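Accueil > Électricité > Multiprises

Multiprise Barkitz Vemau

Réf. 2256-V

La Vemau se pose sur un bureau, un établi ou derrière un meuble TV. Le cordon mesure 2 m et se range avec l'attache fournie. Prévoir un adaptateur pour les appareils à fiche française.

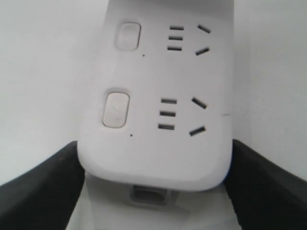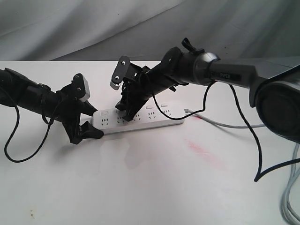

Multiprise à boîtier blanc, angles arrondis

Prix : 78 € le lot de 2, livraison comprise. Stock à l'entrepôt de Varnach : 2 256 pièces. Les commandes passées avant 14 h partent le jour même.

Ne pas brancher deux multiprises l'une sur l'autre. Usage intérieur uniquement. Nettoyer hors tension avec un chiffon sec.

Avis client
« Reçue en novembre, installée à l'atelier. Le cordon est un peu raide au déballage. » Lorne Petrenko

Voir aussi : rallonges Goh, goulottes, serre-câbles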